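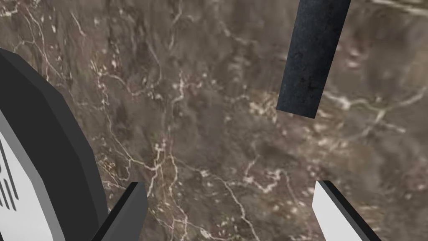
Report on the visit to the Dasstead stone works

On July 6, 2018, members of the Nodside Building Trades Association toured the stone works at Dasstead, at the invitation of the Cheung company. The purpose of the visit was to learn how natural stone is chosen, cut and finished for household benchtops, and to discuss the training of new masons.

The party was received by the works manager, Valdir Amaral, who gave a short talk in the front office before leading the group to the yard. Slabs are stored upright on steel racks and sorted by colour. Mr Amaral explained that customers often choose from a small sample and are later surprised by the full slab - veining in particular can vary a great deal within a single block. The firm now asks every customer to view the slab and sign for it before cutting begins.

In the saw shed, members watched a slab of grey marble being trimmed to size. The blades are cooled with water, and the water is filtered and used again. Dust control was discussed at length. All dry grinding was moved to a separate room last December, and staff working there have their masks fitted and tested individually.

The group then moved to the finishing hall, where edges are polished by hand. Several members asked about the difference in care between granite and marble in the kitchen. The advice given was that marble will mark if lemon juice or vinegar is left on it, and that a honed finish shows such marks less than a polished one.

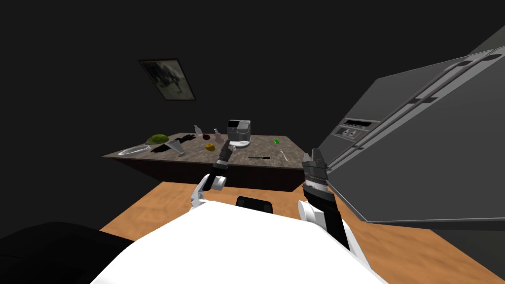 Training and apprenticeships

After lunch Evie Greenwood, who oversees apprentices at the works, outlined the program run jointly with the Storgate campus. The works received 39 applications in the latest intake. First-year apprentices spend 23 weeks in the classroom and the remainder on the floor, under a qualified mason.

Ms Greenwood noted that drawing and measuring remain the weakest skills among new starters.
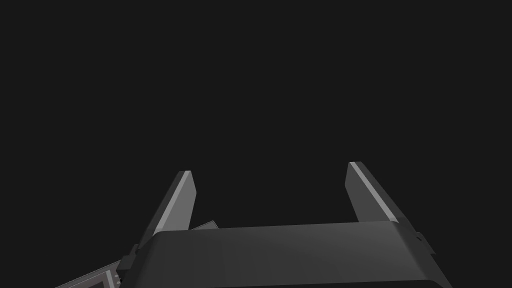 She would welcome help from member firms in this area, and site visits during a kitchen installation would be of most use. Members wishing to host an apprentice for a day should write to the Association's office, which will pass their details to the works.

The Association thanks Cheung and the Dasstead staff for their hospitality.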